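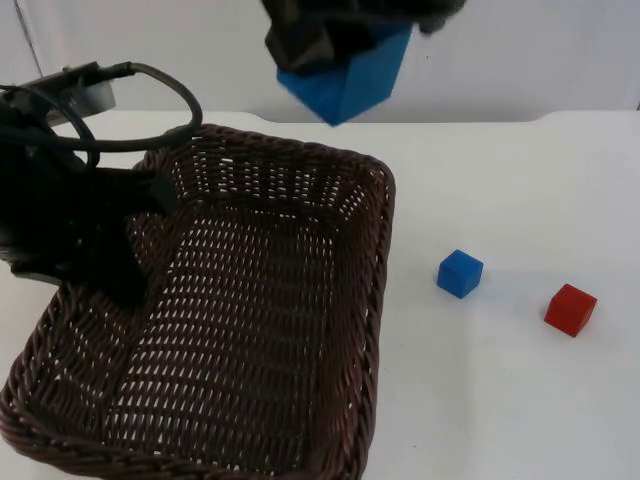

A dark brown woven basket and colored cubes on a white tabletop.

Josport to Open Balance and Strength Classes for Older Adults in Grurner

GRURNER, 17/04/2024 — Josport, which runs exercise classes and open gym hours in Grurner and Stesitz, will start a new set of balance and strength classes for adults age 60 and over. The classes are called Steady Hour. They will be held at the Josport studio at 802 Weerasinghe Avenue and will begin on the first Monday of next month.

Steady Hour is meant for people who have not exercised in a while, people who have stopped coming to regular classes because the pace is too fast, and people who want to feel more sure of themselves on stairs, curbs and uneven sidewalks. Members and nonmembers may sign up. No experience is needed.

Each class lasts one hour. The first part is a warm-up done in a chair or standing behind one. After that, the group works on standing balance, stepping in different directions, getting up from a seat without using the arms, and light work with bands and hand weights. The last ten minutes are stretching and slow breathing. Every exercise has a seated version, and people can move between the two during class as they like.

"A lot of people told us they liked our morning stretch class but could not get down to the floor and back up again," said Hamidreza Kazemi, program director at Josport. "So there is no floor work in Steady Hour. If you can sit in a chair and stand up from it, with or without help, you can take this class."

Josport tried out the format in February at its Stesitz location. The trial ran for four weeks, and 41 people took part. Several of them asked for a slower warm-up and for music to be turned down during instructions, and both changes have been made. The trial group also asked for a second time slot later in the day, so Grurner will have one from the start.

Schedule and cost

Morning classes will meet Mondays and Thursdays at 10 a.m. An afternoon class will meet Tuesdays at 2:30 p.m. Doors open 20 minutes before each class. People who arrive late may still join if the warm-up has not finished.

A single class costs $14. Josport members with a full monthly plan pay nothing extra. The first class is free for anyone who has not been to a Josport location before. Payment can be made at the front desk by cash, card or check — there is no need to set up an online account.

Class size will be kept small so that the instructor can watch everyone and correct form. When a class is full, names will go on a waiting list and the front desk will call if a place opens up. Josport will look at adding another afternoon class in the fall if the waiting list stays long.

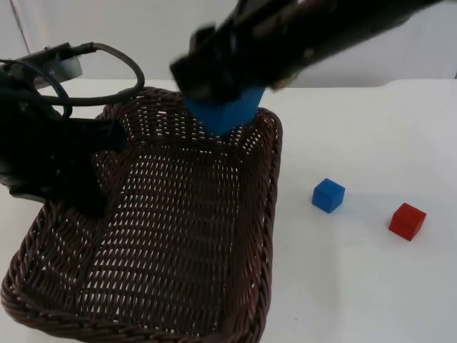

Anyone who signs up will be asked to fill out a one-page health form before the first class. The form asks about recent surgery, falls, dizziness, joint replacements and medicines that affect balance. People who have had surgery or a fall in the past six months should talk with their doctor before starting. The instructor will go over each form in private and can suggest which exercises to skip or change.

Participants should wear flat shoes that close at the back and clothes that are easy to move in. Canes and walkers are welcome in the room and can be kept next to the chair. Bands, weights and chairs are provided. Water is available in the hallway, and there is a bench there for anyone who wants to take a break.

Family members and caregivers may stay and take part at no charge when they are helping someone in the class. They should let the front desk know when booking so that an extra chair can be set out.

"We had a daughter and her father come together to the trial," said Kazemi. "She came to drive him, and by the second week she was doing the band exercises too. We want that to be easy for people, so we are not charging for it."

Getting there

The studio is on the ground floor and has no steps at the front door. Parking is behind the building, with the entrance from the side street. Accessible spaces are the ones closest to the door. The number 3 bus stops across the avenue, and there is a crosswalk with a signal at the corner.

Open house

Josport will hold an open house at the Grurner studio during the week before classes begin. Visitors can see the room, meet the instructors and try a 20-minute sample class. Health forms will be available to take home or fill out on the spot. The open house is free and no booking is required. Times will be posted at the front desk and on the studio door.

How to sign up

Sign-up is open now. People can book in person at the front desk in Grurner or Stesitz, or by calling the Grurner studio and asking for extension 3005. Callers who reach voicemail should leave a name, a phone number and the class time they prefer. Places can be booked one class at a time or for a full month. Cancellations made by 6 p.m. the day before will not be charged.

About Josport

Josport offers group exercise, stretching and open gym hours for adults and teens at its locations in Grurner and Stesitz. Classes are led by certified instructors and are open to members and drop-in visitors.

Media contact

Hamidreza Kazemi
Program Director, Josport
802 Weerasinghe Avenue, Grurner
Extension 3005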